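Old office computers rarely die of old age. In Prellholm, most are replaced after a lease runs out, and the town used to pay to have them hauled away.

Tiziana Mancuso changed that. Her shop, Zenberg, took in 2,000 machines last year and sold most of them to schools and families.
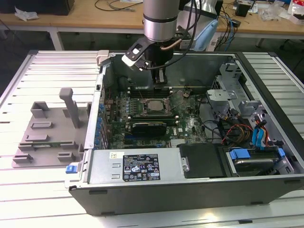 A desktop tower with its side panel off.

The work is slow. Drives are wiped first, then memory is tested overnight. A finished desktop sells for less than a pair of good shoes — and comes with a nine-month warranty.

Lotte Van Beek bought 16 for the adult school on Kuipers Street in March. Three needed new power supplies. "We had budgeted for five computers," she says. 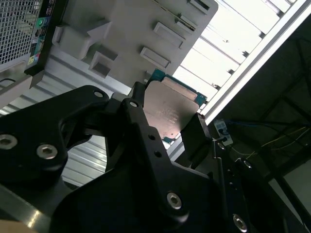
Processors can be resold separately from the machines they came in.

Mancuso is now looking for a second site in Nakar.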